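Two-arm snack counter, sandwich keeps getting squashed
Workshop builds > Arms and grippers

stedo_bench
Posted 20 January 2021
Started this in September in our shared workshop. Two white arms over one table, laid out like a small convenience store. The left arm does the food, the right arm mostly waits for its turn. Software is Grirka with my own pick scripts on top.

Boxes and candy bars are fine. The sandwich is the trouble. It has to go onto the beige tray in the middle of the table, and out of 20 tries I got 6 I would serve to a person. The rest had dents in the bread or filling pushed out the side. 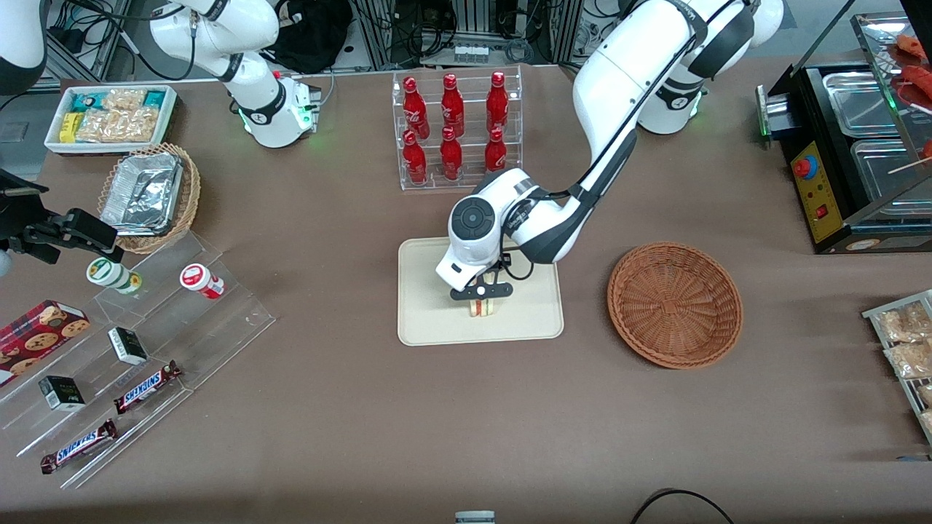
I'm using the stock parallel gripper with a fixed closing width. I tried closing less, but then the sandwich slides during the swing over to the tray. I also slowed the whole arm down — that helped a little, but it makes the cycle too long. Has anyone got soft food working without buying a new gripper?

mfaume_k
Fixed width is your problem. No two sandwiches are the same thickness. Close until the motor current rises, then stop. Grirka lets you read current if you turn it on in the joint settings.

lellent22
I disagree with that. Bread gives so slowly that by the time you see the current move, the dent is already there. I went through this with steamed buns. What fixed it was wider finger pads, 3 mm silicone sheet glued over the jaws. Same force, more area.

mfaume_k
Current worked for me on rolls. You have to close slowly for the last part.

lellent22
Rolls have a crust.

Akinyi Koech
You can do both, they don't fight each other. But I'd look at the path first. If it slides during the swing, then the acceleration is too high, and you don't need to slow down the whole move to fix that. Only ramp the start and the stop. What height do you release from?

stedo_bench
Just above the tray. Any lower and I'm worried about the fingertips hitting it, my table height is off by 2 mm from one end to the other.

Akinyi Koech
Shim the table then. You'll be chasing that error in every script until you do.

stedo_bench
Fair. I've ordered the silicone and will do the shims while I wait. Current limit after that, so I know which one made the difference.

mfaume_k
Post the numbers for each one. I still say it's the current.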